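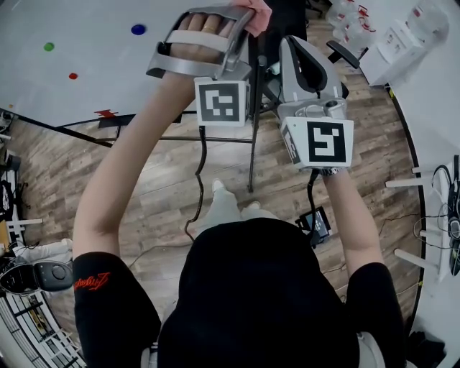 Knitted cleaning cloths wear out at the loops long before they wear thin. Most of the damage is done by hand, during wringing and folding, when a stitch catches on something hard and is drawn out of the row. Jewellery is the usual cause. A thin ring and metal at the wrist, both worn here, should come off before a pink cloth such as this one is wrung or pulled square. Claw settings are worse than plain bands, and a link strap is worse than a solid one.

Sorting
Keep knitted cloths apart from woven ones. Woven cotton takes a hotter wash and sheds more lint. Pinks and reds go together for the first 2 washes, then with other colours. Do not wash any knit with hook-and-loop fastenings left open.

Washing
Shake out crumbs and grit. Rinse greasy cloths in warm water with a little washing-up liquid, then machine wash at 40 degrees. Use a mesh bag if the drum is shared with zips or bra hooks. Leave out fabric softener. It coats the yarn and the cloth then pushes water along the worktop instead of taking it up. Half a cup of white vinegar in the softener drawer may be used for smells, but never in the same load as bleach.

Drying
Press out the water between two towels. Do not twist. Lay the cloth flat and ease the corners square while damp. A cloth hung by one corner will grow at that corner and will not go back fully.
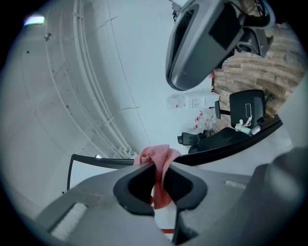

Once dry, fold by halves only. Bring the short edges together, smooth the fold with the flat of the hand, and fold again. Thirds give a neater stack in a narrow drawer but leave the raw edge outside, where it catches. Store folds facing the front and take from the top. Freshly washed cloths go to the bottom.

Pulled loops
Never cut a pulled loop. Push a blunt darning needle through from the back, hook the loop and draw it to the wrong side. Then work the slack along the row, a stitch at a time, with the needle tip. On a wet cloth the yarn slides too far, so let it dry first.

Use on laminate floors
Wring until the cloth no longer drips. Wipe along the planks and dry the joints straight away with a second cloth. Standing water gets into the joints and lifts the edges. Grit trapped in the knit will scratch, so sweep first and turn the cloth often.

Triin Jaunzems writes that a crochet hook does the same job as the darning needle on coarse cotton. Agreed, provided the hook is 2 mm or finer.

Page revised 1/6/24.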